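2021-03-11, parts corner

Spent most of the day on the covers and shells, finally! The Dollum order was two weeks behind, so when the delivery showed up I dropped everything and started sorting. First job was the yellow shelving. I've decided the boxy covers go up on the top shelf from now on (they kept getting knocked about on the bench, and I'm tired of polishing out scuffs), and the long curved shells live in the translucent bin.

Flattened cardboard in the bottom of the bin does the job fine for now. I tried the foam from Festlow back in October and hated it – it shed little crumbs that stuck to everything glossy, and I was still picking bits out of the ridges 2 months later. Please don't bring it back!

Bin stays on the floor for the moment, with plastic wrap under it, as the carpet is linty and the black finish shows every speck.

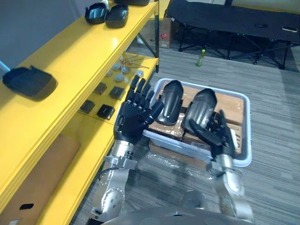

Next thing is labels. I'd like the part numbers on the shelf edges, big enough to read standing up, but the tape we have curls off the yellow paint after a day or so. Zaidi do a stickier one, 6 rolls to a pack, so I'll put that on the list. Still to sort: the bag of 189 mixed screws from the Prurnov job. Also need a lid for the bin, or at least a clean cloth to throw over it at night.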